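The Blue Jumper

1

Marites didn't believe in the method. She had said so to her brother-in-law, who had paid for it, and to the woman at Larkirance who sent out the booklets, and she said it again to the bedroom wall on Thursday evening with the booklet open on the windowsill.

Six hundred pounds. That was what Efren had handed over so that a stranger could teach the family how to fold their clothes. For that you could buy a wardrobe. You could buy two, if you went to the place behind the station and didn't mind carrying them up the stairs yourself.

"It isn't about the clothes," Efren had told her on the phone.

"What's it about, then?"

"It's about deciding."

She had asked him whether he'd decided that on his own or read it on page one. He went quiet, and she looked, and it was on page one.

The booklet wanted her to begin with knitwear. Lay each piece flat on the bed, it said, neck away from you, and consider it. It didn't say how long considering took. She gave the grey cardigan four seconds and put it in the bag for Marilou's church sale. The green one with the pulled thread got less than that.

Then she came to the blue jumper, and stood there like a fool.

It had been her mother's, or her mother had always said so. Jairo Pacheco from the old building swore it was his and that he'd lent it to her one October when the boiler went. He brought it up every time he came round. He'd described it to her once as plain navy, which didn't help his case, as it was nowhere near navy and had stripes on it. But her mother had never been a reliable witness either. She'd told people for years that she'd met a Portuguese count on the ferry.

Marites laid it down the way the booklet said and smoothed one sleeve, then left the rest rumpled. She wasn't going to iron a thing in order to look at it.
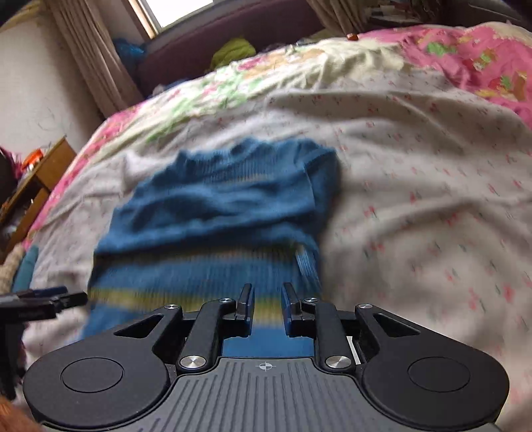

2

The booklet's second part was called Letting the Garment Answer. Marites read the title aloud in the voice of the Larkirance woman and felt slightly better.

The jumper didn't answer. It lay on the sheet with its wavy collar and its ribbing, and the broad stripe that was either yellow or olive depending on who you asked. Her mother had called it mustard. Marites had never seen mustard that colour and wouldn't have eaten it.

She tried the fold. Sleeves in, hem to the neck, over once more. What she got was a lump. She shook it out and tried again with the page held down under her elbow, and got the same lump facing the other way. According to the drawing it should now stand up by itself. It fell over. She would have liked Efren to be there for that.

At ten the phone went.

"How far have you got?" he said.

"Knitwear."

"That's good. Fatos did his whole flat in an evening."

"Fatos Trajkovski owns three shirts."

"He says he feels lighter."

"He would. He's given away his coat."

Efren laughed, and then he asked, a bit too carefully, whether she had come to the blue one yet. So that was it. She sat down on the edge of the bed.

"Jairo's been talking to you," she said.

"He only mentioned it. He's getting on, Marites. He'd like to have something of hers."

"He says it's his. Which is it, something of hers or something of his?"

She could hear a television at his end, and somebody running a tap.

"I don't think he minds which," Efren said.

She didn't trust that, and told him so. She told him the fold was a swindle too. When he'd rung off she picked up the jumper and held the collar to her face for longer than the booklet would have allowed. It smelled of the drawer.

She put it on over her nightdress and went to look for Jairo's number. She wasn't promising anything. He could come and see it, and if he called it navy again he was going home without it.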